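Packing notes, March, bench by the window

Picking up from the last page, where I said I didn't believe the two-box method would save anything. Still don't, but I did the tests, so they go in.

The claim, from the Dillthorpe sheet: put the small thing in its own lidded box, put the soft or round thing straight into the carton, then close up. Less filler, fewer returns. The sheet says nothing on how big the carton was, how hard anybody shook it, or what counted as damage. Aurelia asked them and got the same sheet back with a new cover page.

What we have on hand: the brown cartons, one flat stack, delivered as 50. Tape, the wide kind, which tears badly when the room is cold. Kraft paper from Grilley, the last of the old roll. The lidded gift boxes in a few colors.

Cartons first. The score lines on this batch are poor. Flaps don't want to stay folded back and one of them always creeps up toward the opening while you are loading. Luzius bends them past flat a couple of times before he starts and says it fixes it. It helps for a minute. I creased three the way he does and three my own way (ruler along the score, press, let go) and could not tell them apart after lunch. Not enough to conclude anything, I know.

Loading order. Sheet says round item first, into a corner. Tried it. In the corner it rolls out again the moment you pick the carton up, unless paper goes in with it, and once paper goes in with it I don't see where the saving is supposed to be. Loading it in the middle with a paper ring under it held better. The ring takes 2 sheets, crumpled, not folded. Folded sheets spring open and push the item up against the flaps.

Lidded boxes. These are fine. The lids are snug enough that I carried one across the room upside down with no tape and it stayed shut. Did that twice, then Mathias told me to stop. My complaint is that they are stiff, and a stiff box loose in a carton next to something round is going to hit it every time the carton tips. The sheet treats the lidded box as protection. Protection for what's inside it, sure.

Shake test. By hand, sideways then end to end, same person each time (me), so the force is whatever my arms were doing. Carton with both items and no paper: could hear it knocking from the first shake. With the ring: quieter, some sliding. With the ring and a sheet down the side: no sound. So the version that works is the one with paper in it, as we have been doing since the Zurkmont order.

Surface. We've gone on using the fabric mat over the slats. I was against it. It wrinkles, mostly along the bottom, and a carton set on a wrinkle doesn't sit square. What I'll give it is that small things don't drop between the slats. Might try pulling it tight with clips. The marble print makes it hard to find white scraps of tape afterward.

Round item in the carton, flaps still open, lidded box waiting its turn on the mat: 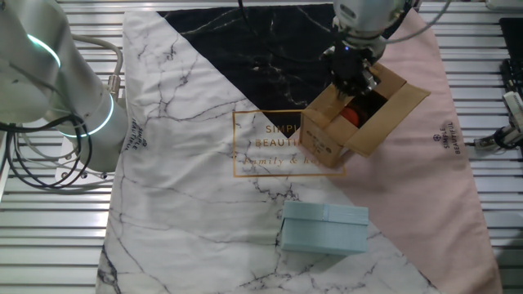 Chang-ho: I'd put the blue box in first and flat on the bottom, then the round one on top of a layer of paper. You keep testing them side by side and then blaming the box for hitting things. Also your shake test ought to include a drop, even a short one, because end to end by hand is nothing like a truck.

Fair on the drop. On the stacking, I doubt it. Round thing on a flat lid with one layer of paper is going to slide to the wall of the carton the first time it tips, and then we're back at the ring. But I haven't tried it, so it goes on the list.

To do:
Stack version, lidded box at the bottom, with ring and without.
Drop from bench height onto the floor mat, flaps taped.
Ask Kavitha whether the Bühler cartons had better scores or if I'm remembering wrong.
Clips for the mat.
Order paper before anyone decides we don't need it.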